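Can a robot put the shopping away yet?
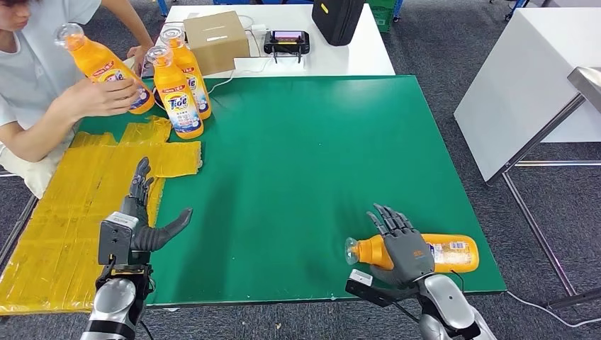

Tide bottles on the green table, robot hand on one of them.

drillthorpe_dan
Five fingers a side and it's holding a bottle lying down. My toddler managed that in March, with more dribble.

Aparecida Paiva
Your toddler isn't gripping by the shoulder. Slippery, bulky, awkward shape. I'd call that a decent hold.

trallport
A hold isn't a chore. Wake me when it pours a measure without doing the carpet as well.

Justinas Stankevičius
We pack 200 bottles a shift at Cartwright and I'd trust a machine with 9. Still, that's 9 more than last year.

drillthorpe_dan
And who fetches the other 191?

Justinas Stankevičius
Me. Same as now.

Aparecida Paiva
So you'd be 9 bottles better off. I'd take it.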